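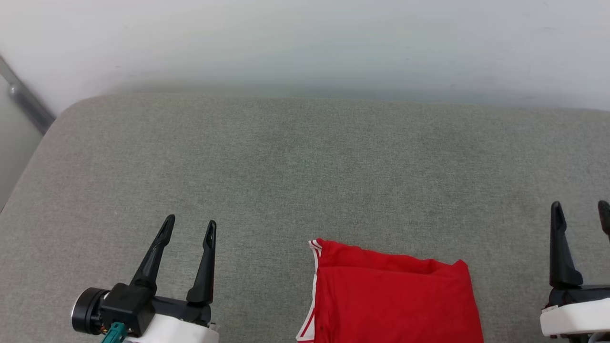 6 min read

The word "wool" on a swatch card tells you the fiber and very little about how the cloth will behave once it is stretched over foam and sat on. I spent most of the winter recovering a bench seat and four dining chairs, and I kept notes on the fabrics. What follows is the useful part of those notes, plus one correction to something I wrote in October.

The correction first. I said then that a higher rub count means a longer-lasting seat. That is true only within limits. The two common abrasion tests are Martindale and Wyzenbeek. Martindale rubs a disc of fabric in a figure that keeps changing direction, against a standard wool cloth. Wyzenbeek pulls a strip tight and rubs it back and forth along the warp or the weft, usually against cotton duck. The results are not convertible. I have seen conversion tables, and I used one in October, and I should not have. A fabric can do well on one machine and poorly on the other, and past a certain count neither figure says much about a chair in a house. Seams give out. The foam collapses. The color goes on the side facing the window.

Now the fabrics. I ordered from two lines, Tonwood and Hikberg. Both sell a heathered gray that looks close to identical on a phone screen. They are built differently.

Heather is a matter of where the color gets mixed. In the Tonwood, dyed fibers in several grays are blended before spinning, so every yarn is already a mixture. Untwist a short length and you find light and dark fibers side by side. In the Hikberg, the yarns are solid and the mixing is done on the loom, with a darker yarn one way and a lighter one the other. Under a loupe it is a plain grid. From across the room the two are hard to tell apart.

The difference shows up with wear. When a fiber-blended yarn loses some surface, what is underneath has the same mix, so the color holds. When a two-yarn cloth wears, one set of yarns usually sits a little higher than the other and goes first, and the balance shifts. My test piece of Hikberg, which I worked over by hand with a block and a scrap of canvas, got visibly lighter. This was a crude test. I did 2000 strokes over several evenings and tried to keep the pressure constant, with mixed success.

Pilling ran the other way. The Tonwood pilled early. Blended yarns spun from shorter fibers tend to have more loose ends, and loose ends tangle. I shaved the sample with a fabric comb, wore it again, and the second crop of pills was smaller. The Hikberg hardly pilled at all. If you can't stand pills, that may settle it for you, and the wear argument above matters less.

Backing is where I lost the most time. The Tonwood came unbacked. Unbacked wool moves on the bias, and on a boxed cushion this means the corners drift while you are pinning the front. I ended up fusing a light knit interfacing to the back of every panel. It added a day and made the cloth easier to handle, at the cost of some stretch on the curved chair backs. The Hikberg has a thin acrylic backing already applied. It cuts cleanly, does not fray, and resists going around a tight radius. On the bench this was no problem. On the chairs I had to take relief cuts every 11 mm around the back corners to stop it from puckering, and two of those cuts can be seen if you know where to look.

Some notes on marking and cutting, in no real order:

Tailor's chalk disappears into a heather. White gets lost in the light fibers and black in the dark ones. Yellow worked. Thread tacks worked better and took longer.

Check the grain by pulling a single yarn across the full width. The cut edge from the shop was off by more than I would have guessed - enough to twist a long cushion.

Heathered cloth still has a direction. It is faint, but if one panel is turned end for end the seam will read as a change in shade under a side light. Mark the top of every panel before you cut it, on the back.

Buy everything from one dye lot. I came up short by one seat and had to reorder. The second lot is warmer. That chair now lives in the hall.

For thread I used a bonded polyester in a mid gray, with a size 18 needle and a stitch length of 4 mm on the topstitching. Matching to the darkest fiber in the cloth gave a hard outline. Matching to the middle made the stitching recede. The needle got changed after each cushion, which sounds wasteful until you hear what a dull one does to backed fabric.

Cleaning is still an open question. I put a teaspoon of coffee on each sample and blotted after 6 minutes. Both left a mark. Cool water and a drop of wool detergent took it out of the Tonwood. The Hikberg kept a faint ring, which I suspect is the backing holding moisture and letting it creep outward as it dries. I plan to repeat this with less water before I say anything firmer.

Total for the bench alone, with foam and batting, came to a little over $200. The chairs I have not added up. The remaining Tonwood is enough for a pair of small cushions, and I have a zipper foot on order, so piping will be the subject of the next post - mainly how to join the ends without a lump.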